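Softwareentwickler/in Bewegungsplanung und Simulation (m/w/d)
Zukavora, Standort Novwood
Vollzeit oder 4 Tage pro Woche, ab Juni

Zukavora entwickelt Planungs- und Regelungssoftware für mobile Roboter in Wohngebäuden. Unser Team in Novwood besteht aus 9 Personen und sucht Verstärkung für die Navigation in Innenräumen. Getestet wird zuerst in der Simulation, danach auf der Hardware.

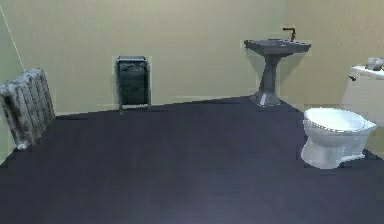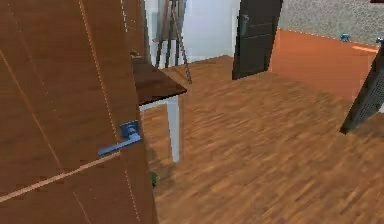
Gerenderte Innenräume aus der Simulation

Die Testsuite umfasst derzeit 628 Szenarien und läuft jede Nacht komplett durch. Der Planer kommt mit offenen Flächen gut zurecht. Schwächen hat er bei Durchfahrten mit halb geöffneten Türen und bei dünnen Tisch- und Stuhlbeinen, die in der Belegungskarte verschwinden. An diesen Punkten liegt der Schwerpunkt der Stelle.

Ihre Aufgaben
Weiterentwicklung des lokalen Planers (C++20)
Anbindung der Tiefendaten an die Kollisionsprüfung
Pflege der Szenengenerierung und der Auswertungsskripte (Python)
Fehleranalyse anhand von Logs, gemeinsam mit der Wahrnehmungsgruppe
Inbetriebnahme neuer Versionen in unserer Testwohnung in Tultville, im Schnitt 2 Tage im Monat

Das bringen Sie mit
Abgeschlossenes Studium in Informatik, Robotik, Mechatronik oder vergleichbare Praxis
Sicheres C++ unter Linux, gute Kenntnisse in Python
Erfahrung mit ROS 2 und einem gängigen Physiksimulator
Grundlagen in Trajektorienoptimierung oder samplingbasierter Planung
Deutsch oder Englisch ab B2, im Team wird beides gesprochen

Wir bieten
Unbefristeter Vertrag, Gleitzeit, mobiles Arbeiten nach Absprache
Eigener Rechenknoten für Simulationsläufe
Fahrtkosten nach Tultville werden übernommen

Fachliche Leitung: Zlata Shevchuk. Die Einarbeitung übernimmt Karim Zerouali, der den jetzigen Planer geschrieben hat.

Bitte schicken Sie Lebenslauf und eine kurze Arbeitsprobe (Repository oder Codeauszug) an Orest Sirko, Personal. Ein Anschreiben ist nicht nötig. Bewerbungsschluss ist Sonntag, 29. Dezember. Die Gespräche finden per Video statt, das zweite vor Ort in Novwood.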